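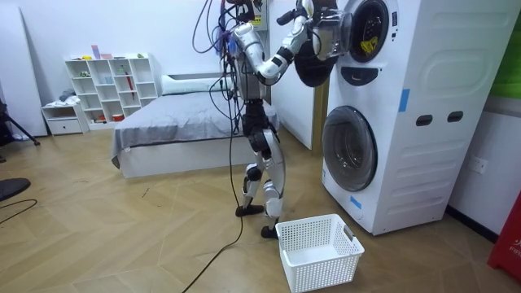 Stacked laundry machines, one on top of the other

How to Wash a Down Comforter at Home

Posted Nov 1, 2018

I put off washing my comforter for an embarrassingly long time. The cleaner's in Wurnwood used to do it for me, but then I moved 1,137 miles away and the place near my new apartment wanted more than I paid for the comforter! So I learned to do it myself, and now I do it every May and again right before the cold sets in.

What you need

A mild liquid detergent (I use Tusex, the unscented one, but anything sold for down is fine), a couple of clean tennis balls, a needle and thread, and a whole day when you don't need the dryer for anything else. I mean it about the day.

Check the comforter first

Read the tag. If it says dry clean only, believe it, especially with a silk cover. Then lay the thing out on the bed and go over the seams with your fingers. Any little hole where feathers are poking out gets a few stitches now, while it's dry and easy to see. I skipped this once with my old Scanlon comforter and was picking fluff out of the door seal for weeks.

While you have it spread out, dab any stains with a drop of detergent and a damp cloth. Push the down away from the spot with your hand so you're only wetting the fabric.

Washing

Load it loosely. If you have to shove it in with your knee (guilty), your washer is too small and you should go find a big front loader at a laundromat. A top loader with a post in the middle can twist and tear the stitching, so I'd stay away from those too.

Use the gentle cycle with warm water and about 2 tablespoons of detergent. Yes, that little! Down holds on to soap like you wouldn't believe, and soapy down dries into sad flat clumps. Skip the fabric softener. When it finishes, run an extra rinse, and then another spin to get out as much water as you can.

Lift it out with both arms underneath. It's going to be heavy and it's going to look ruined – lumpy, gray, see-through in places. Mine looks like that every single time and it comes back. 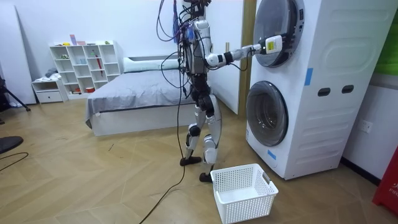
Drying is the long part. Set the heat to low, toss in the tennis balls, and start it up. Every half hour or so I stop the dryer, pull the comforter out, shake it hard and break up the clumps with my fingers. Then I turn it around so a different side is facing out and put it back in.

Mine takes 6 hours for a queen size. Yours may be quicker if your dryer is bigger, and please don't turn up the heat to hurry things along. High heat can scorch the shell, and the feathers get brittle.

How to tell it's done

Squeeze a corner, then squeeze somewhere in the middle. If you feel any lumps, or it smells a bit like a wet dog, it needs more time. Even when I think it's dry I hang it over two chairs overnight before it goes back on the bed.

For storage I use a cotton bag. I used to keep mine in one of those zippered Plastel bins and it came out smelling stale, so now the bin holds Christmas lights and the comforter gets the top shelf of the closet.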